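Notebook, gripper pair 2, January
Bench: Henholm room, long table by the shoe rack end

Marwa Belkadi on shift w/ me. Pair 2 back on the bench after the width readings went odd on the Kidar rig. Left tool said fully closed at 74 when the jaws clearly werent. Right one fine. Want both checked anyway before they go out again.

Start 9:40. Pads first, then markers, then cable.
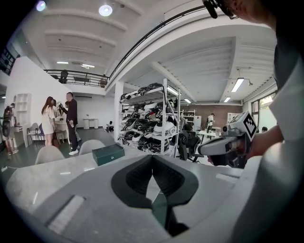
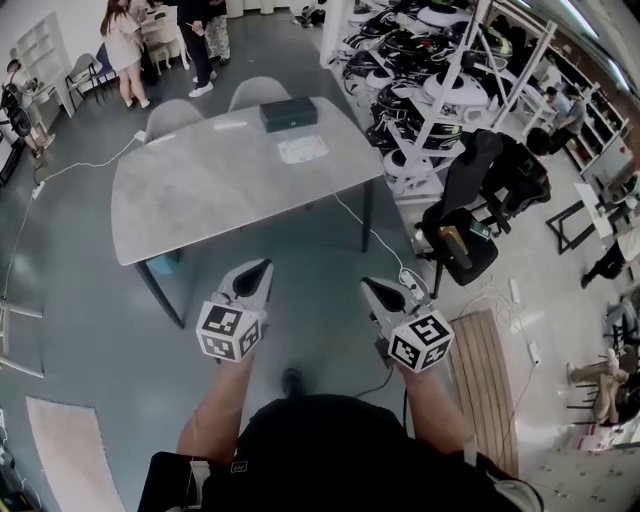
Marker cubes and pads

- Wiped all cube faces, dry cloth only. No alcohol, it lifts the print (see Kaushik's note from last batch).
- Cube on left tool had a hair of play when twisted. Two screws at the base, one backed out a half turn. Threadlock, retightened. Do NOT crank these, the shell cracks.
- Right cube solid.
- Pads: left pair has lint packed down in the bottom of the V. Picked it out w/ tweezers. Probably most of the problem?? Jaws cant close all the way, encoder zero drifts off.
- Right pads worn a bit on the inner face but ok. Spare set in the Lendik drawer, one set left, need to reorder.

Zero and span

Left: power up, squeeze shut, hold, hit zero. Let go, squeeze again. Got 0, 0, 2, 0. Then full open and store span. Reading now 600 open, matches the right one.

Tried skipping the hold the first time, it stored garbage. Hold until the light goes solid.

Right: left the old zero alone. Checked against gauge block, good.

Cable

Right tool dropped out once while Marwa had it at full reach. Wiggled at the strain relief, dropped again. Connector not seated, latch was only catching on one side. Reseated, clipped to belt with more slack. 330 frames after that, no drops. Would like a proper long run before I beleive it.

Lens wipe on both, quick. Fingerprint on the left.

Still to do

- reorder pads (two sets, not one)
- swap the right cable if it drops again, dont keep wiggling it
- put the lint check on the start-of-shift card, before zero
- ask Kaushik if the threadlock needs overnight. Left tool stays off the Kidar rig until he answers
- redo the log from this morning, left width is junk up to the re-zero

Stopped 11:15. Both tools back in the case, left one tagged.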